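Sorting Out the Blocks, Plates and Paper

I spent most of July getting my supplies in order, and the last part of it was the soft blocks and the plastic plates. I had been putting them off. They are cheap, they weigh nothing, and they had ended up in every drawer I own.

The blocks came in a mixed bag that Sunita Rosenthal passed on to me when she cleared out her classroom closet. I use them for color matching with the little kids' group, and now and then for stamping paint. The bag was down to odds and ends, so I threw out anything torn through the middle and kept what still had its corners. The keepers went into a shoebox with a label on it.

Plates were easier. Mavis Ruiz-Ortega bought a stack at Greenberg, the discount place out past the feed store, and she paid 69 cents apiece. They come in a few colors and have a rim, so a block that gets nudged stays put. I only keep the ones that match a block color. Yellow block, yellow plate. Purple block, purple plate. A three-year-old can follow that, and so can whoever is helping put things away.

The table is the part I like best. Brown paper over the whole top, then blue tape in a grid. Paper saves the surface from paint and tape marks, and the grid gives everything a spot. If you say "one square over from the yellow plate," people know where you mean.

Yellow and purple on the taped table, and one purple block up close:

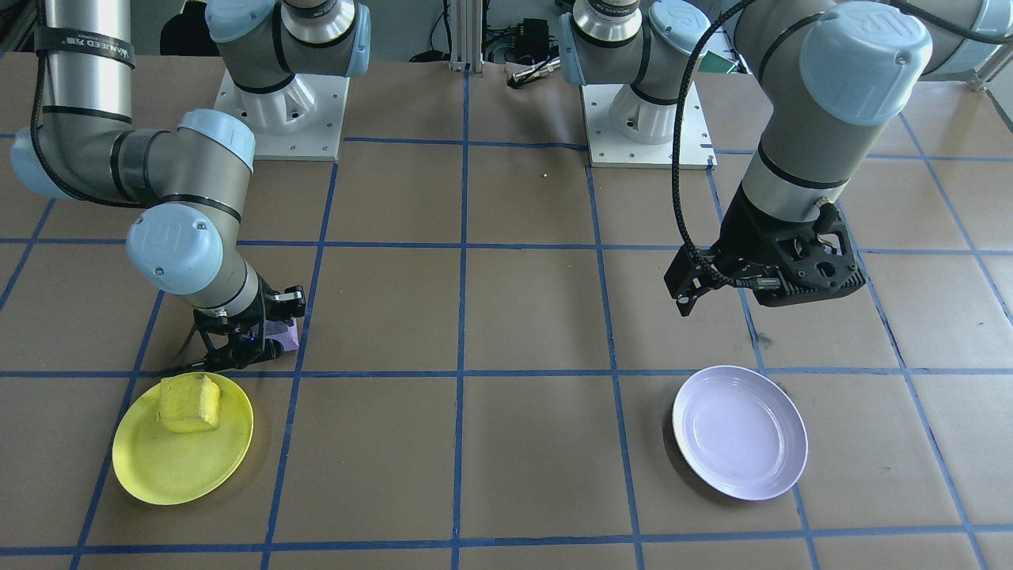
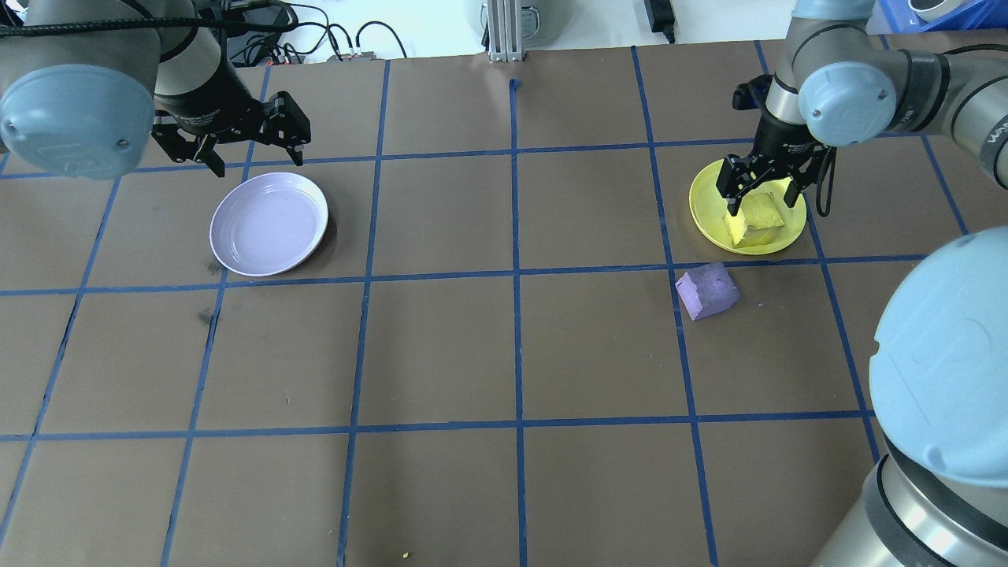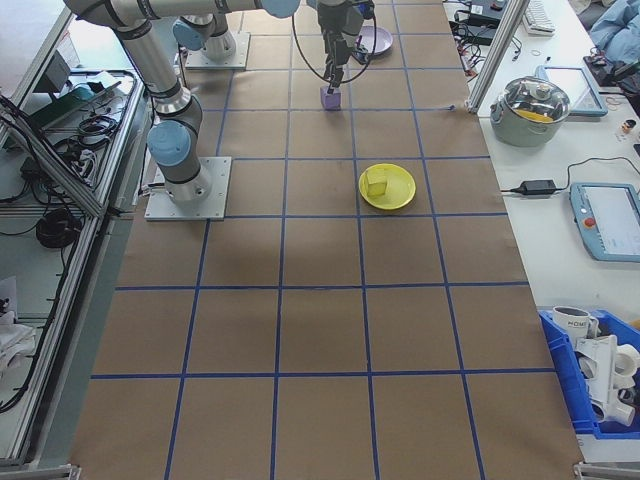
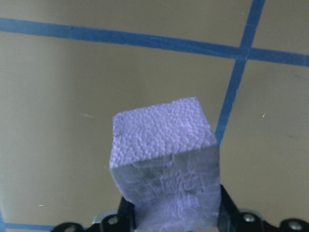
On to the paper, which took me longer than the blocks did. I buy kraft paper on the roll and I used to cut it to the exact size of the table. Don't do that. Leave extra on both ends and fold it under, then tape it from below. My first one was cut too short and it crept toward the middle every time someone leaned on it.

For the grid, I use painter's tape. Masking tape holds fine but it pulls the top layer of the paper when you want to move a line. Lyle Doucet snaps a chalk line first and tapes along it. I tried that and got chalk on my sleeves for the rest of the day, so I went back to a yardstick and pencil ticks along the edges. Two people make it faster, one at each end holding the tape tight. Press it down from the center out. If it goes on a little wavy, leave it - pulling it up and starting over wrinkles the paper, and the squares don't have to be perfect for this.

Cleaning is simple. The plates get dish soap and warm water and dry in the rack. Sponge blocks can be rinsed and squeezed out. The foam ones I just wipe, and I keep them away from the paint now, after I ruined 2 of them with a spray can. Foam also sheds. I keep a lint roller in the shoebox for the crumbs because a broom only pushes them around.

I went through three kinds of storage before the shoebox. The zip bags split. The Lornden tub with the snap lid was good but too deep, and the plates slid to the bottom where I couldn't get a fingernail under them. What works is the plates standing on edge in an old file sorter, with the shoebox next to it. There are 11 slots in the sorter and I'm not using all of them, which leaves room for the orange set if Mavis goes back to Greenberg.

Still on my list: the glue sticks, half of which are dried out, and the drawer of scissors. Dexter Lindqvist has offered to sharpen the good pairs if I drop them off before he goes up north. I need to find them first. I'll start on that drawer tomorrow morning.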